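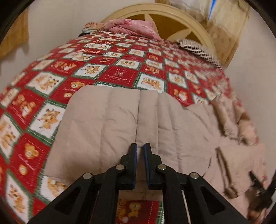

Anime figures and wall scrolls gather dust faster than most things in a home, and the dust is harder to shift the longer it sits. Once a month is enough for an open shelf, once a season for a closed cabinet. Take everything down before you start and put it on something soft, so that a dropped sword or a loose hairpiece doesn't chip. A quilted comforter on a bed does the job well. The puffy channels stop small figures rolling about, and you can bunch the rest up to make a raised edge. Keep the cleaning itself away from the bed, as damp brushes and bedding don't mix.

What you need

A soft make-up brush, the large sort sold for powder
A small, clean paintbrush for folds and hair
A bowl of lukewarm water with one drop of washing-up liquid
Cotton buds
Two microfibre cloths, one kept dry

Dusting figures

Work from the top down. Hold the figure by its base and sweep the dust off the hair first, then the shoulders, then the clothes. Don't use canned air close up. It can blow off small parts, and the cold spray that sometimes comes out first will mark paint.

If the surface feels tacky, dusting won't be enough. This is common with PVC kept in its box for years. Wipe it with a cloth wrung out in the soapy water, then again with plain water, and leave it to stand in the open for a day. Never use nail varnish remover or surgical spirit on painted parts. Both will take the face off.

Nermina Vukčević wrote in to ask about leaning figures. Warmth is nearly always the cause. Take the figure off its stand, dip the bent leg in hot (not boiling) water for a minute, straighten it gently and then hold it in cold water until it sets. Move the shelf away from the radiator before December, when the heating is on all day.

Wall scrolls and posters

Scrolls crease if they are folded, so roll them, picture side out, round a cardboard tube. To get an old crease out, lay the scroll face down on a clean towel, cover it with a second towel and iron on the lowest setting without steam. Test a corner first – some cheap prints will stick to the cloth.

Posters fade on any wall that gets direct sun. Film for the window costs less than a UV frame and protects the whole room.

Discs and box sets

Wipe discs in straight lines from the centre to the edge, never in circles. Store them upright. Card sleeves wear at the corners, and a clear outer sleeve will stop this. Measure the box before you order, as sizes vary between releases. My widest set is 124 mm across the spine and needed one made for it.

If you have more than you can remember, keep a list. Mine is a plain spreadsheet with title, shelf and condition, and it has saved me from buying the same volume twice – though not the first time.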